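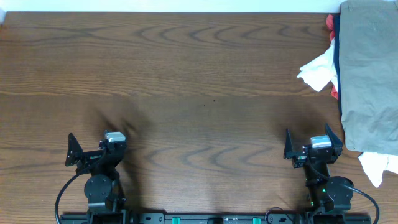

Figure 1. The two arms on their rail, with the clothing pile at the upper right of the table.

Unit 4 Handout: Sorting a Mixed Pile with Two Arms
Notthorpe, Robotics Workshop, second-year group
Prepared by Ferdinand Hauser

1. What we do in this unit

In Unit 3 you moved hard blocks from one tray to another. The blocks had a known size and they did not change their shape when the gripper closed. In this unit the material is cloth, and almost everything you wrote for the blocks must be looked at again. Keep your old code, but make a copy of it before you begin to change it.

The task is to take one item at a time from a mixed pile, bring it to the free part of the table and lay it down so that it does not touch any other item. Folding is not a part of this unit. Some groups will want to try it, and they may do so after the report is handed in.

You work in groups of 3. Each group has 6 sessions at the bench. Please write your bench times on the sheet beside the door, and leave the bench at the time you have written there.

2. The bench

Both arms are fixed to one rail along the near side of the table, and both grippers point to the far side. We call them "left" and "right" as seen by a person who sits behind the rail. In the past a few groups used the opposite names in their log, and it took me a long evening to understand their results.

In Figure 1 the pile is on the right, so the right arm is the natural choice for the first grasp. The left half of the table is clear and we use it as the laying area. Look also at the shadows which the arms throw on the wood. The wood has a strong dark grain, and a simple brightness threshold will give you trouble with both. I recommend that you work with colour first and brightness second.

The start position is with both grippers open and nothing between the fingers. Your program must return to this position at the end of every attempt, also when the attempt has failed.

3. Software

We continue with Grukora for the motion planning. The picture tool is Vererex, in the version which is already on the bench computer. Please do not update it. The labels from last year were made in the older format and they will not open any more.

Your working folder is named after your group. Recordings go in the subfolder "runs", and your notes go beside them in a plain text file. The practice set has 537 labelled pictures of cloth on this table. You may add your own, but tell me which ones they are.

4. Choosing where to grasp

The centre of an item is usually a bad place to take it. When the cloth is lifted in the middle, it hangs down on all sides and catches its neighbours. A corner or a free edge is better, if your program can find one.

In Figure 1 compare the crumpled white cloth that comes out to the left of the pile with the khaki item. The white one lies partly on open wood, so a piece of its outline can be found. The khaki one covers a much larger area, and a program which always chooses the largest region of colour will go to it first. Consider if this is what you want. The navy item shows only as a narrow strip, and of the red only small pieces can be seen. From one picture you cannot know if the red pieces belong to one item or to two. Your program should be allowed to say "I do not know" and take something else.

There is a second white cloth at the far right, very near to the outer finger of the right gripper. Before your first movement, check that the path of the finger does not go through it.

5. Procedure

Sit behind the rail and check that the stop button is within reach of your hand.
Bring both arms to the start position.
Take a picture and save it before anything moves.
Let the program mark its grasp point, and write down whether the group agrees with it.
Run the attempt at 40 per cent speed. Faster runs need my signature.
Take the closing picture and fill in the log line.

Keep sleeves, scarves and hair away from the arms. If a cloth is caught in a joint, press stop first and then call me. Please do not pull it out by hand.

6. The report

Hand in one report per group by the end of April. I want to see your rule for choosing the grasp point, written in words that a student from another course can follow, and the log with all attempts in it. A group with many failures and a clear explanation can receive full marks. The Wieser chapter on soft materials is in the reading folder. Read the part on edges before your first session; the part on friction can wait until Unit 5.

Questions can be asked at the bench or in my office after lunch.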